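Drinks at the Desk: Advice on Keeping Work Surfaces Clean and Sound

This page forms part of the household guidance issued to residents and staff of the Misitell buildings. It applies to study bedrooms, shared offices and any room in which a desk or a chest of drawers with a flat top is provided. The advice may be followed equally well at home.

Why drinks cause most of the damage

When rooms are inspected each April, the most frequent entry under furniture is marking to the desk top. Scratches and ink account for a small part of it. The greater part comes from cups, bottles and cans: rings, sticky patches, swollen edges and drawers that no longer slide freely after a spill has run down the front. Almost all of this can be prevented with very little effort, and most of what remains can be put right if it is dealt with on the same day.

Cans deserve particular mention. A can taken from the refrigerator gathers moisture on the outside within a few minutes, and the water collects under the rim at the base. On a dark top the resulting ring may not be noticed until it has dried, when it shows as a pale circle. Sweet drinks leave a second and more stubborn mark, which attracts dust and is easily transferred to papers and sleeves.

Where to stand a drink

Choose one place on the desk for drinks and keep to it. The rear of the top, on the side away from the writing hand, is generally the safest. A can stood near the front edge is easily caught by an elbow or a cuff, and anything spilled there will run over the edge and into the drawers. Where the desk is set against a wall, leave a hand's width between the can and the wall so that it can be lifted without knocking the panel behind.

Keep opened and unopened cans well apart. Residents often set out two of the same drink and later reach for the wrong one, either tipping an open can or carrying a half-empty one back to the refrigerator on its side. A simple rule is that the unopened can stays at the back and the opened can sits on a mat. Once a can is empty it should leave the desk altogether.

Small items that roll should be kept off any surface on which an open drink is standing. Balls, round pencils, batteries and reels of tape will travel further than expected on a smooth top. A shallow tray or the uppermost drawer is the proper place for them. 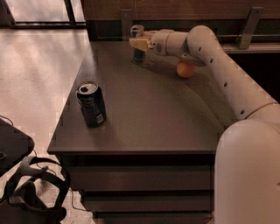 Lifting and moving cans should be done with the same care as placing them. Take hold of the can firmly, raise it clear of the surface and set it down again. Do not slide it. Grit caught beneath a metal rim will cut a fine line into a dark finish, and several such lines together give the top a grey, worn appearance that polish will not hide. If the can has to pass over papers or a keyboard, move those first.

Mats and coasters

Any mat with a soft, absorbent underside is suitable. Cork and felt both serve well. Rubber and soft plastic mats should be avoided on painted or varnished tops, as some will stain the finish if left in one position for several weeks. The Oltetti felt mat, which is supplied to rooms in the east building, may be washed by hand in cool water and dried flat. It should be replaced when it begins to curl at the edges.

A folded sheet of kitchen paper will do for an afternoon. It should not be left overnight, when it may hold moisture against the surface.

Daily care

At the end of the day:

Remove all cans, cups and bottles.
Lift the mat and wipe beneath it.
Wipe the whole top with a cloth that has been wrung out well, working from the back to the front.
Follow at once with a dry cloth, taking particular care along the front edge and the upper edge of each drawer front.

The task takes less than 5 minutes. Warm water is sufficient on most days. Once a week, add a few drops of washing-up liquid to a small bowl of warm water, and wipe a second time with plain water so that no film is left behind. Dark tops show smears more readily than pale ones, and it is usually too much liquid that causes them.

Bleach, scouring cream and abrasive pads must not be used. Spray polish is permitted, though it should be applied to the cloth and kept off drawer runners.

Dealing with a spill

Act at once and in the following order.

1. Stand the can or cup upright and take it to the sink.
2. Switch off and unplug any electrical equipment on the desk, provided that the plug and socket are dry and can be reached safely. If they are wet, do not touch them and contact the building office.
3. Lay a dry, absorbent cloth over the liquid and press. Rubbing spreads the spill towards the edges.
4. Open each drawer beneath the spill, beginning at the top, and dry the upper edge, the inside face and the runners. Remove any contents that have become damp.
5. Wipe the surface with warm water, then dry it.
6. Leave the drawers open by the width of a finger until the following morning — a closed drawer dries slowly and may swell.

A spill of 200 ml is enough to reach the second drawer of a boxy desk with flush fronts. For this reason the drawers should be checked even where the top appears to have taken all of the liquid. Wall panels behind the desk should be dried in the direction of the grain.

Rings and sticky marks

A sticky mark will normally soften under a warm, damp cloth left in place for two or three minutes. Repeat the treatment in preference to scraping. A plastic card held almost flat may be used on a dried drop of syrup, but knives and metal scrapers may not.

Pale rings on a varnished top are usually caused by moisture held within the finish. Allow the surface to dry for a full day before attempting any treatment, as many rings fade without help. If the mark remains, a small amount of Brolance furniture cream may be tried on a hidden part of the desk and then on the ring itself, using a soft cloth and light pressure. Two applications are the limit. A ring that persists should be reported.

Empty cans

Rinse each can with a little cold water, drain it upside down at the sink, and place it in the metals container on the landing. Cans left unrinsed attract wasps and ants in warm weather. The pull-tab should be left attached. Do not drop cigarette ends, chewing gum or paper into cans that are to be recycled.

The containers supplied by Pfister hold 85 litres and have a fitted lid, which should be closed after use. Full containers may be reported to the building office before 5 p.m. for collection the next morning.

Reporting damage

Marks which cannot be removed by the methods given above should be entered on form 13, available at the building office. State the room, the piece of furniture, the position of the mark and anything that has already been applied to it. Early reports are welcomed, and no charge is made for an inspection. Residents are asked not to sand, paint or varnish any item belonging to the building, and not to cover a damaged top with adhesive film.

Replacement mats may be collected from the same office on request.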